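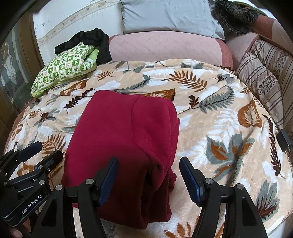 03/11/2022

The fold scorer finally runs on the hand-held gripper recordings from start to finish. I left it going over the Lindholm set through lunch and it got to the end without stopping, the first time it has done that. The idea is the one I wrote down in March: take the outline of the garment in the last moments of a fold, fit a rectangle to it, and score how much of the rectangle is filled and how thick the pile looks along each side. On the red fleece it gives a middling number, and I think that is fair. The left side is smooth and broad and the fit hugs it well. The right side is a looser, rounded fold with the layers bunched near the bottom, and the thickness term goes up there as it should. My worry was the blanket. All those leaves, some of them rust-brown, some with maroon in them, and the lower part of the fleece drops into a maroon shadow of its own. The old color mask would have run straight out along the stems. The new one uses the seam and edge cues first and color second, and it stayed on the cloth.

It does still get confused by the gripper. The left finger overlaps the lower left of the fleece, and the scorer treated the pad as a bite taken out of the rectangle. I lost most of the morning to that. I tried filling in the missing part from the line of the edge on either side of the finger, and this works when the edge is straight. When it isn't straight it invents a corner. I have left it in with a flag so the person reading the table can see which scores were patched.

Numbers, so I have them in one place. The full set is 1487 folds. After taking out the ones where the garment is out of view at the end, and the ones where the operator let go early, there were nearly 700 left that the scorer would accept. That is a lower share than I wanted. I looked through the rejects for an hour and a lot of them are perfectly good folds where the outline broke in one spot. I could loosen the threshold but then the towels come in with their corners wrong, so for now it stays where it is.

The comparison with the hand scores is better than I expected. Thin things agree well: shirts, pillowcases, the tea towels. Fleece and knitwear are the trouble. People look at a thick fold and forgive it for being round. The scorer doesn't. I went back and forth over whether to weight the thickness term by fabric and decided against it until the second round of hand scores is in. If I tune it now I'm only tuning it to my own opinion of what a folded fleece should look like.

Betano is the other half of this and it moved a little too. That is the policy trained on the same recordings, and the plan has always been to train it twice, once on everything and once on only the folds the scorer likes, then see if the second one folds any better. The first of the two finished overnight. I ran 6 trials with it on the bench arm after lunch, all with the same gray sweatshirt, and 2 came out as something I would put in a drawer. The others mostly failed at the second grasp. It closes on the top layer only, lifts, and the sleeve slides out. I have seen this before with Emideo, which was trained on a different set altogether, so I doubt the filtered data will cure it. It may be that a wrist view just doesn't show how many layers are between the pads. Worth reading up on before I blame the data.

Also need to decide what counts as the end of a fold. At the moment it's the last time the fingers open and stay open, and that falls apart when somebody opens them to smooth the cloth flat afterward. Smoothing should count, I think. It changes the score a lot on thick garments and people do it without being told to. I wrote a rule that waits for the fingers to leave the cloth for good, and tried it on a handful by eye. Seems fine. I haven't rerun the set with it.

The Busura disk is filling up again. Moved the old masks off it and that bought some room, but not enough for both training runs to keep their checkpoints. Asked for more space.

Tomorrow: rerun with the new end rule, start the filtered training, send out the second batch for hand scoring – fleece and knits only this time, in mixed order. And write up the patched edge thing properly while I still remember why I did it that way.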